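The shop that still writes in a notebook

When I came to Trurard in March, the first person who spoke to me was Ayman Aoun. I was standing in front of his grocery with a wrong address in my hand, and he came out and turned the paper the other way up.
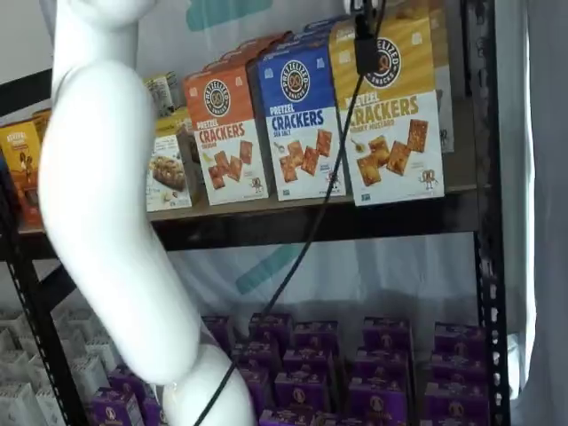

He has kept the shop for 20 years. Before him it belonged to his uncle, who called it Hijazi, after a street where he had lived as a young man. "People ask if it is my family name," he told me. "I say no, but you can call me that also. Many do."

I wanted to speak with him about credit, the old kind, where a customer takes bread and pays at the end of the month. At the time of our talk 60 households had a page in his notebook. The smallest debt was for a packet of yeast. The largest, which he showed me with his thumb over the name, was 2560.

"This one I don't worry for," he said. "The father works on the boats. He pays two times in the year, and he pays everything."

And the ones who do not pay? He thought for some time before he answered. "There were six, in all these years. Two of them moved to Karkora and I think they were ashamed. One came back after a long time and put the money on the counter, and we drank coffee. The others, I don't know."

His daughter would like him to stop with the notebook and use a program on the telephone. He tried it for one winter. The customers did not like it, he said, because they could not see what he was writing. With paper he turns the book around and they read the line together.

I asked if the big supermarket in Pratora has taken his customers. "For washing powder, yes," he said. "For the heavy things they go there with the car. But at nine in the evening, when there is no milk for the child, they come to me."

A woman came in then for onions and he stood up to serve her. She did not pay. He wrote something down – I could not see how much – and turned the book around for her.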